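Open day at Kastenero, Nov 27, 2019

So I finally got to the Kastenero open day, after missing it two years running, and I had such a good time! They make storage boxes, drawer fronts and panels, all the plain white stuff you walk past in shops without a second look, and I came away wanting to look at every cupboard in my house.

Kjell Hovland took our group round. He started on the shop floor in June and still sounds thrilled with the place. We had the moulding hall first (warm, loud, smells faintly of hot crayons) and then the finishing room, where I could happily have stayed all afternoon. They got through 1,585 panels the day before our visit, and Kjell let us handle a few from the reject pile and try to find the fault. I got one right out of five. Frøydis Brekke, who runs finishing, got all of hers by tilting them at the window and running a thumb down the edge.

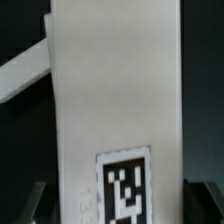 The edges are where most of the work goes, according to Frøydis. A flat white face is easy enough to get nearly right, but a corner will show up everything -- and she can tell from the corner which mould it came out of. I believe her!

After that it was coffee and very good cardamom buns in the canteen, and a talk on the new Plidness range, which went on a bit but had some lovely drawer dividers in it. The firm's shop was open too. I bought two small boxes with lids and carried them home on the bus.

Booking is by phone, parking is at the Prurkow Road end, and do wear flat shoes.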